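4.2 Placing with a citrus in hand

We now turn to the part of Closum we are most excited about, the placement planner. Earlier versions treated the held object as a point at the tool center, and the planner happily cut corners over the counter edge. The new version carries a full shape estimate of the fruit through every step of the search, so clearance is checked for the fruit and both fingers together. All 1542 simulated kitchen runs use the wrist view alone, with no overhead camera to help.
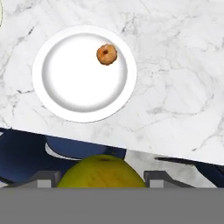
Figure 4. Wrist view in simulation with a yellow citrus held between the fingers. A plate with a small donut is on the marble countertop.

Views like this are hard for perception in a very useful way! The gripper body hides the lower part of the fruit, and pale dishes on pale stone give weak edges. Kodikara's contour module deals with this by fitting a full ellipsoid to the visible dome – a simple idea that works far better than we had hoped.

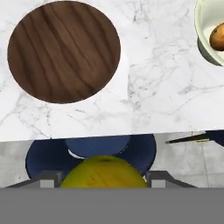
The planner then scores each candidate receptacle by free area and by how much of its rim is in view. Scores are refreshed 21 times per second, and a candidate is dropped only after 2 low scores in a row. We kept this rule from Bepari's earlier Kovton code, where it stopped the arm from dithering between neighboring targets.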